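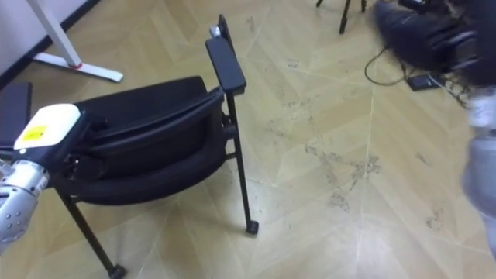 Projektbericht: "Sirolow" - ein Tabletop-Skirmish für den Küchentisch

Eigentlich wollte ich für das Seminar nur ein paar Hausregeln aufschreiben, und dann wurde ein ganzes Spiel daraus! Sirolow ist eine versunkene Stadt, um die sich zwei Fraktionen streiten: die Dindura (Salzpriester mit viel zu langen Speeren) und die Ahuja, die ihre Toten als Laternen mit ins Gefecht tragen. Estela Benítez hat die Hintergrundtexte geschrieben, ich die Regeln. Jede Bande besteht aus fünf Modellen und darf für 200 Punkte angeworben werden.

Am längsten haben wir an der Magie gesessen. In der ersten Fassung konnte ein Salzpriester 3 Zauber pro Runde wirken, und Vilgot Tveit hat mich damit dermaßen vom Tisch gefegt, dass wir die Regel noch am selben Abend gestrichen haben.
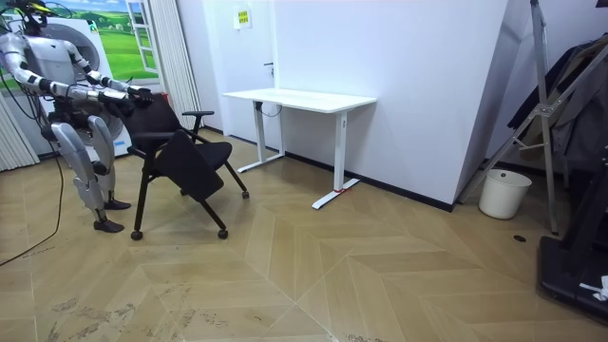 Elldale, 22. Juli 2020

Zweite Testrunde, diesmal mit Hortensia Usuga als Ahuja-Spielerin. Die Laternen geben jetzt nur noch im Umkreis von 2 Zoll einen Bonus auf Mut - viel besser, weil man seine Leute zusammenhalten muss und trotzdem ständig auseinandergezogen wird. Die Fluchtregel ist mir noch zu umständlich (zwei Würfe, dann noch eine Tabelle, puh). Die schreibe ich bis zur Abgabe neu, und Hortensia will unbedingt noch einen Laternenträger zu Pferd.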